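Home | Features | Robotics | Materials | Archive | Subscribe

Counting the Attempts

At Hiline, the day's yield is measured in episodes. An episode is one complete attempt at one task, stored with joint angles, commands and rendered views. A shift produces 134 of them when the simulator behaves. Rawan Aoun, who runs collection, discards any in which the operator pauses too long, as the policy will learn the pause.

The tasks share a white table, a lidded box and a few small items. Operators drive both simulated hands at once, and start positions are shifted between episodes.

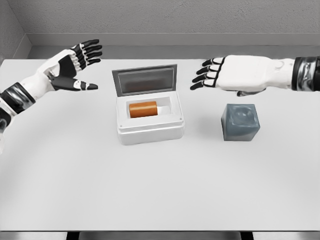 Both simulated hands on either side of the open box, with an orange cylinder inside and a gray block alongside.

Grasps cause most of the rejections. A block with a plain top can be approached from many directions, and operators drift toward the one they find easiest. Aoun's group now assigns the approach in advance. A handle narrows the choice, but the fingers have to close fully around it before the lift command is sent.

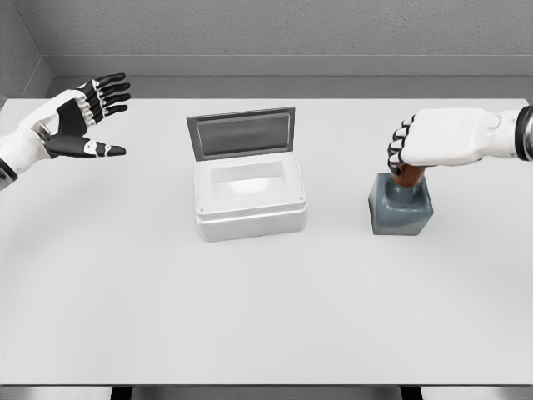 The idle hand is recorded at the same rate as the working one. Britta Rothe, who trains the policies, once dropped those channels to save space. The resulting model let the free arm wander into the lid. They were restored in April, along with 4 seconds of rest pose at the head of each file.

Rothe wants more failures kept. Aoun keeps 2 per task, labeled by hand.

Related
Anstead Rethinks the Wrist Joint
Ponumon and the Price of Simulation
A Patent Gripper From 1899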